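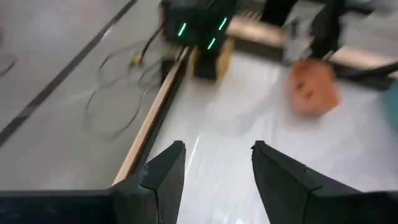 Trutura sells its bench kit to people who want to try a robot on a small handling job before they spend real money on one. It comes as two arms, the controller, the software and a set of fixings, and it is priced at £2,591 before VAT. We had it for eight weeks. For most of that time it worked on a glossy white tabletop with a light wooden strip along the side, picking up small objects between a pair of black fingers. The fingers are angular, with tapered tips, and they open wide enough to take most things a person would pick up with one hand.

The firm is based in Forthorpe and has been trading for eight years, at first as a repair business for packing machinery. It started making its own kit when customers kept asking for something smaller and cheaper than the machines it was mending. Its buyers now are mostly small workshops, college departments and a few mail-order firms.

Setting up took most of a Friday. The arms arrive assembled but the fingers, the wrist camera and the base clamps do not, and the printed guide covers the clamps in a single paragraph. They need a table edge with a clear underside. Ours had a brace in the way, so we lost an hour moving it. After that the software found both arms at the first attempt and ran through its checks without trouble.

Cables are the weak point. The ones in the box are long, which is useful if your controller has to sit across the room, but there is no tray or clip supplied to hold the extra length. Thin black cable ends up in loops on the floor beside the table, and it is easy to put a foot through. Trutura sells a cable pack separately. We think it should be in the box.

Teaching the arm a job is done by hand. You press a button on the wrist, move the arm through the task and press the button again. The software asks you to repeat this until it has enough to work from, and then offers a trial run at half speed. A simple pick and place took us a morning to teach. Sorting mixed items into two trays took several days, most of them spent on items that rolled.

The results depend a lot on what you ask it to pick up. Blocks, boxes and anything else with flat sides were easy. Rounded, uneven things were harder, and the arm would sometimes close on one edge and push the item away. Trutura offers soft finger pads for this at extra cost. We fitted them in the fifth week and the misses became much less frequent, though thin card was then harder to lift.

The wrist camera is good in even light. It was less happy with a shiny work surface, where reflections from the ceiling lights confused it late in the afternoon. A matt mat cured that. The company recommends one in the manual, on a page near the back, and it would be better placed at the front.

Henok Degefa runs Flelley, a small firm that packs craft sets for schools, and has used the same kit since January. He bought it to fill trays with parts that had been counted out by hand.

"It is slower than a person," he says. "I knew that when I bought it. It does the trays while we do the boxes, and the boxes were always what held us up."

His complaint is about support. Questions sent by email are answered the next working day, and the answers are useful, but there is no telephone line. When an arm stopped with a fault in the middle of a large order, he had to wait until the following morning to learn that a joint needed resetting. The reset took a minute.

Trutura told us that a telephone service is planned for customers on its paid plan. The plan also covers replacement fingers, a yearly check and loan of an arm during repairs. Without it you get a two-year warranty on the arms and nothing on the fingers, which the firm counts as wearing parts. Ours showed light scuffing at the tips by the end and still gripped as they should.

The nearest rival is the Naidoo bench set. It costs more, has a stronger arm and comes with a proper stand, so there is no clamping to do. Its software is harder to learn, and we would not hand it to someone who had never used a robot. For a college with a technician on hand it may be the better buy.

For a small business with one dull, repeated job and light items to move, the Trutura kit is good value. Allow for the soft pads and the cable pack when you work out the price, and check the underside of your table before it arrives. Delivery is included on the mainland. The kit can be returned within a month if it is clean and complete, less a charge for collection.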